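Wovent Manipulation Data Project
Progress report to Semple, second reporting period
Prepared by Corrado Ferraro

Status

Collection at the first station is on schedule. We have 868 accepted episodes against a target of 600 for the period. The second station, Groltent, is assembled but has not produced any accepted episodes yet. Spending is within the approved budget and we are not asking for changes to it.

Work completed

Most of the period went to two-arm tabletop tasks with small blocks: picking up a cube, passing it from one arm to the other, and sorting pieces into bins and trays. Operators drive both arms by teleoperation. Each episode records joint positions, gripper state and the camera streams, along with a one-sentence instruction typed before the start.

In the first few weeks the operators all tended to start with the pieces in the same places. Corrado rewrote the start sheet so that the layout changes after every 11 episodes, and containers are now moved along with the blocks. Episodes from before the change are kept but tagged, so they can be left out of training if needed.

We also moved the acceptance check to the same day as recording. Under the old process a bad camera sync could go unnoticed until the weekly review, and one full afternoon in November had to be thrown out for that reason. The check takes a few minutes per batch and is done by whoever did not record it.

Training

The first policy, Alter, was trained on the accepted single-arm episodes. It picks up a cube reliably from the middle of the table and does poorly near the edges. Passing between arms is weaker – the receiving gripper often closes too early. A second training run with the handover episodes is set up and waiting for machine time.

Problems

Gripper fingers wear faster than planned and we have replaced 2 sets. The spare budget covers this through the end of the grant year.

Time sync on Groltent drifts over long sessions. The supplier of the capture card has sent new firmware, which we have installed but not yet tested over a full day.

Operator hours were short toward the end of the period. One trained operator left and the replacement is still learning the handover task – those practice episodes are not included in the total.

Plans for next period

Bring Groltent into regular collection. Add wooden shapes other than cubes to the handover task. Record more episodes near the table edges. Send Semple the first packaged release with its file notes.
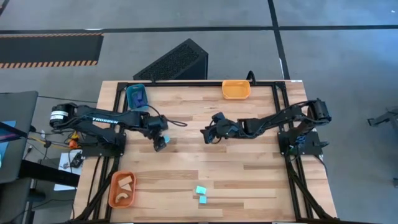
Are failed attempts kept in the dataset?

They are stored in a separate folder with a short reason code, and they are not part of the accepted total. An episode where the operator drops a piece and then recovers it counts as accepted and carries a recovery tag.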